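Jornel Community Reading Rooms
Progress report to the Pernia Fund, second period
Prepared by Nestor Lacson, project coordinator
Sun 27 October

1. What we planned for this period

In the last report we promised three things: to open the second reading room in Ollell, to finish the catalogue of donated books, and to begin the evening hours for adults. The first two are done. The evening hours have started in Jornel only, and I explain the delay in part 4.

2. Books and catalogue

At the start of the period we had 668 books in the catalogue. Now we have 744. The growth is smaller than we hoped, as many of the boxes we received in spring contained old school books which the children already have at home. We gave these to the primary school in Sebastian, which asked for them. Our aim for the end of the grant is still 1,000 books, and I believe we can reach it if the fund agrees with the small change of budget below.

The picture books are borrowed most, then the cookery books. Poetry in the local language is borrowed less, but it is read very much inside the room, so the loan numbers do not show it well.

3. The room in Ollell

The Ollell room is open four afternoons in the week. The shelves were made by a joiner in the village and cost less than the quotation. The door still closes badly and must be planed again before the winter. We have 7 regular readers who come every afternoon, and on market days there are many more.

Seen from above, on the pale floor.

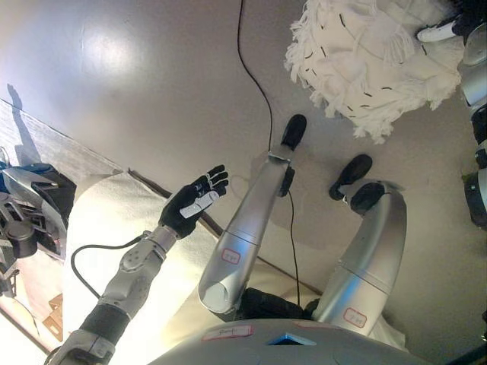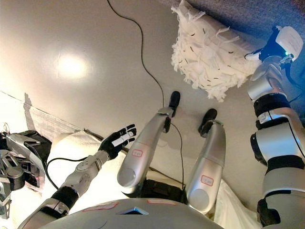 4. Evening hours

In Jornel the evening hours are well attended, mostly by parents who work until six o'clock. In Ollell we could not begin, for the electricity contract of the building covers only the daytime. The owner has agreed to change it, and I expect to start in January. We did not spend the money for the evening assistant in Ollell and it stays in the account.

5. Request to the fund

We ask for permission to move this unspent sum from wages to the purchase of books. The total of the grant does not change. I would be grateful for an answer before the next order to the bookseller.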